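3.2 Where the keys go

I had expected the hallway to matter most. When I planned these interviews in January I drew up a long list of questions on hooks, coat stands and shoe racks, and I was rather proud of it. Then Yetunde Danladi, who did half of the home visits with me, came back from her first five households and told me to bin the lot. People were talking about the kitchen! Keys, post, bus passes, the spare glasses, the school letter that needs signing (and never gets signed) were all landing on whichever bit of worktop was closest to the door.

So we changed the question. We asked each of our 156 households to name the place where they would look first for something small they had mislaid, and then we asked who else in the home would look there. I like the second part best. In a good many homes the two answers didn't match at all, and we had a few cheerful rows on tape as a result. One man in Gondow was quite sure that everybody used the windowsill, while his daughter had been putting his post in the bread bin for years.

What I call a "landing spot" in the rest of this paper is any surface that at least 2 people in the home named without being prompted. It doesn't have to be tidy, and it doesn't have to be meant for the job. Trays came up again and again (Figure 4), and so did fruit bowls, the top of the microwave and, in one flat, an upturned cake tin. Briggs and Osagie found much the same in their study of shared student houses, though they were counting arguments and I was counting surfaces, so I wouldn't push the comparison too far.

Figure 4. A pale wooden tray on a marble worktop, with a teal plate on it.
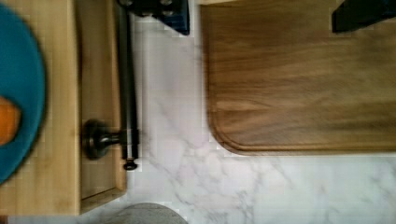

3.3 Who does the clearing

Every landing spot fills up, and then somebody has to deal with it. We collected 315 short diary entries on this, and they are a joy to read (I have put the longer ones in the appendix). Most people wrote that they cleared things away when guests were due, or when they needed the space to cook. Very few had a regular day for it.

Fatima Ajayi, who coded the diaries with me, spotted that people hardly ever wrote "I tidied". They wrote "I moved it", and the pile often went no further than the next room. We added a separate code for that, and I come back to it in section 4.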